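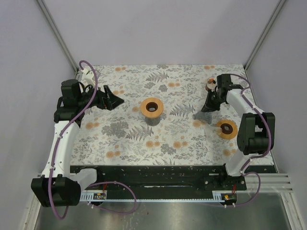 Botanical print (textiles)

Botanical print, also fern print or sprig print in the trade. A type of patterned cloth where the motifs are plants, drawn more or less the way they look in life. Used for tablecloths, curtains, bedding, summer dresses. Not the same as a floral, though shops mix the two up all the time. A floral is mostly blooms. A botanical has leaves, stems, seed heads, sometimes roots, and the flowers can be quite small.

Contents
1 Characteristics
2 History
3 The Lerine patterns
4 Production
5 Care
6 See also

Characteristics

Pale ground in most cases, white, off-white or cream. Motifs spread out with plenty of ground showing. Ferns are the classic. Also thin sprigs, grasses, ivy, small round flowers as an accent color. Older patterns stick to greens and browns. Gray leaves with one warm color, peach or orange usually, came later and are now common on household cloth.

The layout is either "tossed" (motifs pointing every which way, so the cloth can be cut from any side) or "one-way" (all stems down). Tossed is prefered for tablecloths. One-way is for curtains, and wastes more fabric when matching the seams.

History

Plant drawings were copied from garden books onto printing blocks from early on. Blocks were wood, one per color, and a large pattern could need a lot of them. Roller printing made it cheaper but kept the repeats short, as the repeat could not be longer than the way around the roller. Screens brought the big repeats back.

Fern prints had their boom in the Victorian years when fern collecting was a fad. Ferns on plates, on gravestones, on cast iron benches, on cloth. Faded after that. Came back on kitchen linens, then again as gray-on-white prints for plain modern rooms.

The Lerine patterns

Lerine was a small line of table linens from the Stockdale print works. Best known pattern is Hulura, a tossed fern with paired flowers, sold by the yard and as finished cloths. The pattern book lists it as no. 564. The first run was 1000 yards, in green. A gray version followed and outsold it. The designer, Tanvir Mollah, drew the leaves from pressed plants and left the insect holes in, which the works took out for the second run and then put back after buyers complained.

A companion pattern, Busolau, no. 999, used the same sprigs without the ferns. Less popular. Dropped after one season, pieces turn up secondhand. Often mislabeled as Hulura.

Production

Mostly rotary screen or digital now. Rotary for long runs, digital for short ones. Digital has no limit on colors and no screens to cut, but on heavy cotton the ink can sit on the surface and look flat. Soft gray shading is hard to get with screens, needs fine dots or extra screens. Cheaper cloths skip the shading and use two flat grays.

The back of the cloth is a quick check. Screen print usually shows through some, digital often leaves the back almost white.

Care

Cotton and linen: warm wash, iron on the wrong side. Polyester: cool iron. Coated cloth is wiped, never ironed. Pale grounds show tea and wine stains badly, soak in cold water first. Peach and orange tend to go before the grays do in strong sun, so so turn or rotate a cloth kept by a window. Cotton can shrink in the first wash, so cut with extra. A 70 inch finished cloth needs a few inches more on every side, hems included.

See also

Chintz
Toile
Fern fever
Block printing
Repeat (pattern)

Page last edited May 1, 2020. Section on the Lerine patterns needs more sources.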